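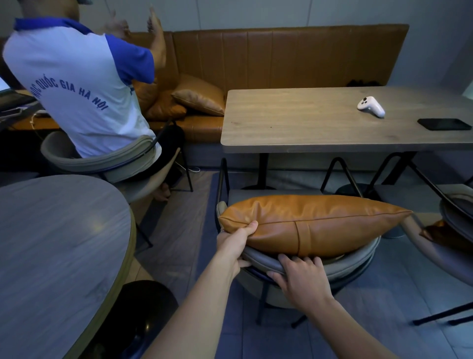 About the Tidwood Robotics Club

October 2023 | By Anika Achterberg | 3 min read

The Tidwood Robotics Club is a student club working on household robots. Our members come from engineering, computer science, design and a few departments you might not expect. We meet during the fall and spring semesters and enter one competition a year, the Mollbridge Home Tasks Challenge.

The club was started by Farzad Zarei and Xiaoqing Ding, who were lab partners in a controls class and wanted to keep working on their course project after the grade was in. The first robot was a wheeled base with one arm. It could pick up a sponge from a flat table if the sponge was placed in the right spot. Most of that robot has since been taken apart for its motors.

What we work on

The club is split into 3 teams: hardware, software and tasks. Hardware builds and repairs the arms and the base. Software handles control, vision and training. The tasks team decides what the robot should learn, writes the instructions for each task and records people doing it by hand.

Our current subject is tidying a lounge. That means cushions, chairs, tables and the small things people leave on them. Cushions take up most of our time. A leather cushion creases where you pinch it, and it can slide off a curved chair back if it is let go too early. Software would like every cushion to be a box. Hardware has gone through several finger pads trying to get a grip that holds leather without marking it.

We record tasks from the point of view of the person doing them, with both hands in view. A good recording is slow enough to follow and has no long pauses. We also want different ways of doing the same thing. One member may hold a cushion by the corner and steady the chair with the other hand, and another may lift it with both. Both recordings are kept. New members usually start with recording, and it is a fair way to find out how many steps there are in putting a cushion back on a sofa.

Arash Esfahani leads the tasks team this year. Saeed Ansari leads hardware and keeps the parts list. Anika Achterberg runs sign-ups and edits this page.

The competition

At Mollbridge each team gets 12 minutes to reset a room it has not seen before. Points are given for items in the right place and taken away for anything dropped or knocked over. Last year we finished in 5th place. We lost most of our points on a blanket, and blankets are on the list again for spring.

Our robot for this season is called Jedden. It has two arms and a new wrist design from hardware. The software is still being moved over from the old machine, so expect a lot of that work at meetings before winter break.

Joining

You do not need to have built a robot before. We ask new members to come to three meetings before they pick a team. After that, you go where you are useful and can switch at the end of the semester. Dues are $30 a year and cover shared tools and part of the travel cost to the competition. If dues are a problem, talk to Farzad or Xiaoqing.

Meetings are in the Ahmadpour Building, second floor. Sign-ups opened in September and stay open all year. Bring a laptop if you have one. If you are joining a recording session, wear sleeves that can be pushed up, and take off rings and bracelets.

If you represent another school and want to compare notes on soft objects, we would like to hear from you. Use the contact form and put "tasks" in the subject line so it reaches Arash.

This site uses cookies to remember your settings and count visits. By continuing to browse, you agree to our use of cookies. Accept | Manage settings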